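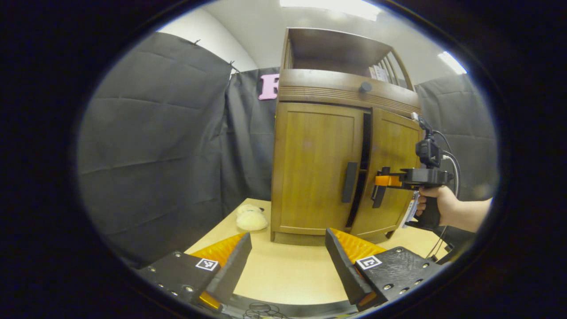 Home | Shows | Venue Hire | Tech Specs | Contact

Pre-show safety checklist: Orgate Hall, main room
Last updated: Dec 7, 2024

Bill: Dametti, with Kartha opening
Licensed capacity: 648

Complete before doors. Mark each line OK, FIX or N/A and add a comment if it isn't OK.

EXITS AND FLOOR
Front doors open fully: OK
Fastthorpe Street fire exit: FIX. Push bar sticks on the left leaf. Oiled, opens on first push now. Needs a new spring before the March shows.
Exit signs lit: OK
Floor clear of trip hazards: FIX. Matting by the bar was curling, taped down.

STAGE
Deck sections locked: OK
Front edge marked with white tape: OK. Redone upstage as well, Kartha's drummer comes on in the dark.
Drum riser brakes on: OK
Barrier pinned and footed: OK. 15 sections. One foot plate is bent but sits flat.

POWER AND RIGGING
Breakers tested: OK
Cables ramped across walkways: FIX. Short one ramp at the mix desk. Borrowed from the upstairs room, please return it.
Safety bonds on all hung lights: OK. 22 checked from the lift.
Haze machine clear of detectors: OK. Dametti want it running from the changeover. Agreed at low setting only.

SOUND
Level meter working at mix desk: OK
Earplugs at bar and coat check: FIX. Coat check was out.

CREW AND FIRST AID
Security on shift: OK. 17 signed in, radios on channel 2.
First aid kit stocked: FIX. No cold packs. Ordered.
Water at barrier: OK

Result: doors can open. Push bar and cold packs carried over to the next sheet.

This site uses cookies to remember your settings. Accept | Manage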